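Otumgate 大号桌垫（深灰色）

产品编号 472
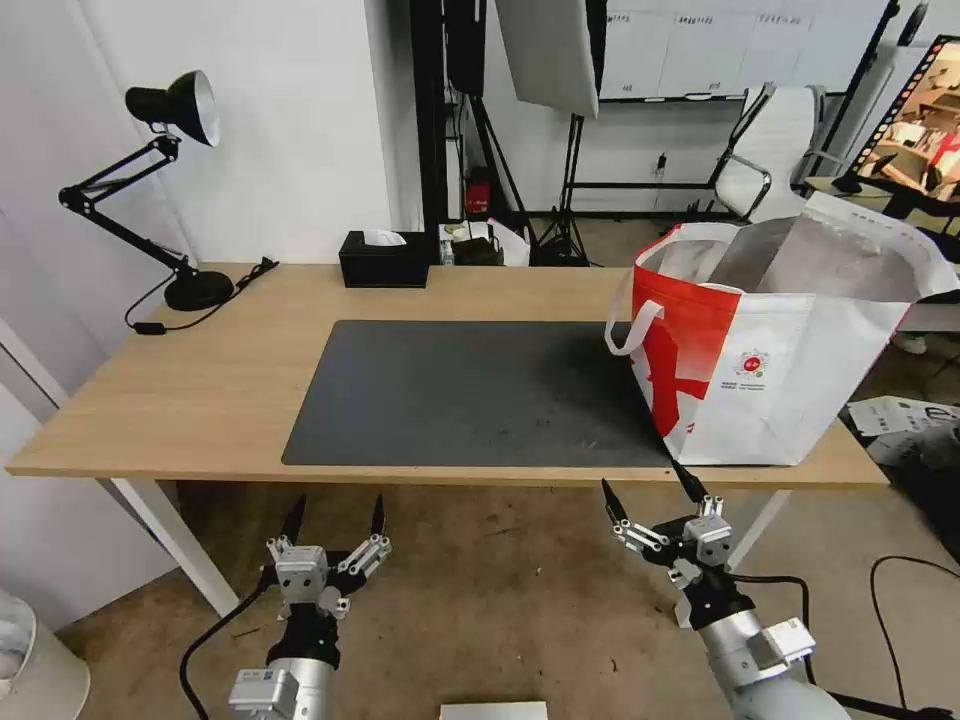
我们做桌垫的时间不算长，但是客人的问题收到很多，所以这一页写得比较详细。请您先看尺寸和保养的部分，再决定要不要购买。

尺寸

宽度 70 厘米，深度 30 厘米。这是标准款。如果您的桌子比较深，可以选加深款，深度是 50 厘米，宽度一样。两个款式的厚度相同，边缘都没有缝线。请用尺子量一下您的桌面，不要只凭眼睛估计。有的客人忘记了显示器的底座也要占地方，收到以后才发现放不平。

颜色

目前只有深灰色。去年我们试过浅米色，手腕放的位置很快变黄，退货比较多，就停止生产了。深灰色也有它的缺点：灰尘落在上面容易看见，特别是窗户旁边的桌子。经常使用的地方会有轻微的磨痕，这属于正常情况，不在保修的范围里面。

表面和底面

表面是细纹，鼠标移动的时候阻力比较小，写字也可以，但是用很尖的圆珠笔时，请在下面多放一张纸。底面有防滑层，在木桌和玻璃桌上都能用。油漆没有干透的新桌子，请等待一个月再放，否则可能留下印子。

第一次使用

桌垫是卷起来寄出的。打开以后，请反方向轻轻卷一次，然后平放过夜。四个角如果还是翘，用几本厚书压住就可以。请不要用熨斗，也不要用吹风机的热风。新的桌垫有一点味道，放在通风的房间里会慢慢散掉。

清洁

平时用干的软布擦。咖啡或者茶倒在上面，请马上用湿布吸干，再用清水擦一遍。可以用少量中性的洗洁精，不可以用酒精和漂白剂。不能放进洗衣机。擦完以后请等它完全干了再放键盘。

包装和配送

桌垫装在硬纸筒里，没有塑料袋。订单从 Trorkbridge 的仓库发出，下午三点以前付款的，当天可以交给快递。偏远的地方需要多等几天。十二月的订单特别多，请您提前安排。

退换

收到以后 30 天内可以退换，请保留纸筒。已经裁剪过的桌垫不能退。有客人问我们能不能自己裁小，回答是可以，请用锋利的刀和钢尺，一次切到底，不过切口会比原来的边粗糙一点。

客人常问的问题

两块可以拼在一起吗？
可以，但是中间的缝看得出来，鼠标经过的时候也会感觉到。桌子很宽的话，我们建议把鼠标放在其中一块上面。

可以放热的杯子吗？
普通的茶杯没有问题。刚从炉子上拿下来的锅不行。

和 Seltell 的键盘托一起用可以吗？
可以。托的脚比较小，放久了会压出小坑，拿开以后过几天会恢复一部分。

小孩子画画可以用吗？
水彩笔能擦掉，油性的记号笔擦不掉。

相关产品

Talebi 理线盒（白色、灰色）
Talebi 显示器垫高架
Otumgate 小号鼠标垫，和本产品用同一种材料

库存情况：标准款有货，加深款三月补货。需要到货提醒的客人，请在页面下方留下邮箱，我们只会发一封邮件。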